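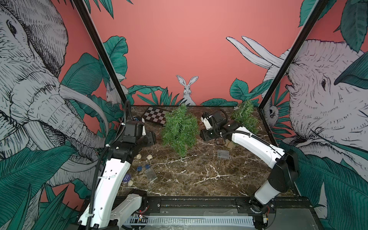

Fui a la jornada de puertas abiertas de Lagman pensando que me iba a aburrir (¡y casi pierdo el autobús de vuelta!). Esperaba discursos y folletos, y me encontré con dos brazos robóticos entre paredes pintadas con elefantes y conejos, trabajando sobre una mesa con huevos de codorniz, arbustos artificiales y una ficha de póker. Me pareció una maravilla. Prefiero mil veces eso a la demostración de Nurnix en agosto, con más de 50 sillas, un vídeo impecable y ni un tornillo a la vista.

Ramil Mercado, que hacía de guía, contestó a todo con mucha paciencia, y eso que yo pregunto sin parar.

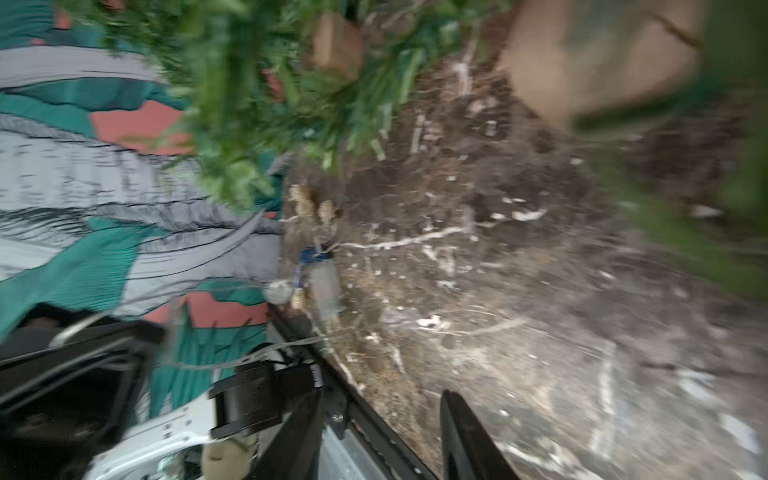

Mi opinión es que la automatización se entiende de cerca o no se entiende. Leer que un brazo «manipula objetos» me deja igual; verlo acercarse a cosas pequeñas, raras y frágiles me hace pensar en mis propias manos y en lo poco que las valoro. Y el alambre, que parecía de lucecitas, madre mía... Yo cada Navidad pierdo la paciencia con el mío, así que le tengo un respeto enorme a cualquiera que se meta con ese enredo, aunque sea una pinza.

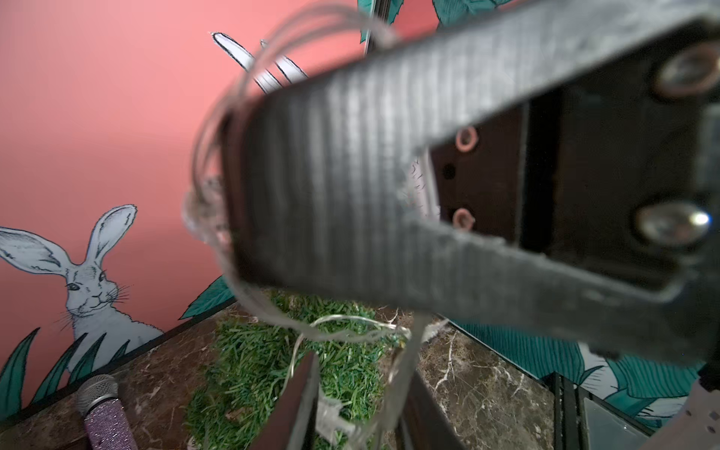 ## Lo que yo pediría

Más tiempo, para empezar. Ocho minutos por grupo es una miseria, y Lilibeth Castillo, mi compañera de visita, se quedó con media libreta de dudas. También pediría que enseñaran los fallos sin prisa, porque a mí me interesan más que los aciertos. Si repiten, me apunto otra vez, y esta vez voy en coche.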